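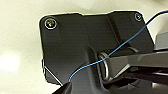
Black mounting plate, upper screws.

Urnholm Allotment and Garden Society
Minutes of the summer meeting, 10th August

Deividas Lill took the chair and thanked everyone for coming out on such a sticky evening, and for the plum cake, which was gone before we had finished finding seats. Apologies were received from the Trendden Lane plots, who were all busy with a wedding.

The minutes of the May meeting were read and agreed, with one correction — the hedge to be trimmed is the one by the lower gate, as those who spent a Saturday's worth of effort on the other one will remember.

Water. Plot holders on the upper terrace reported a trickle in the evenings. After a good long talk, which wandered into rainfall and somebody's grandfather's well, it was agreed to ask members to fill cans before breakfast where they can, and to get a price from Biltow for a second tank holding 2000 liters. Deividas will write to them.

Money. The balance stands at $828. Seed orders have been paid for and there are 2 plot rents still to come in. The meeting was happy to leave those until September, both families having had a hard summer.

Show. We had 111 entries last year and would dearly love to beat it. The Szénási cup for the best basket of mixed vegetables will be given again, and the family has kindly offered to have it engraved. There was a lively discussion about whether a squash is allowed in the basket if it is also entered on its own. Agreed: yes, but it must be a different squash.

Compost. Please, no more cooked food in the bays. Grass cuttings are very welcome in the left-hand one, mixed with something dry if you have it.

Any other business. A warm welcome to our new neighbors on plot nine, who have already shared out more beans than most of us have grown. Swaps of strawberry runners to be arranged at the gate.

Next meeting after the show, date to go up on the board.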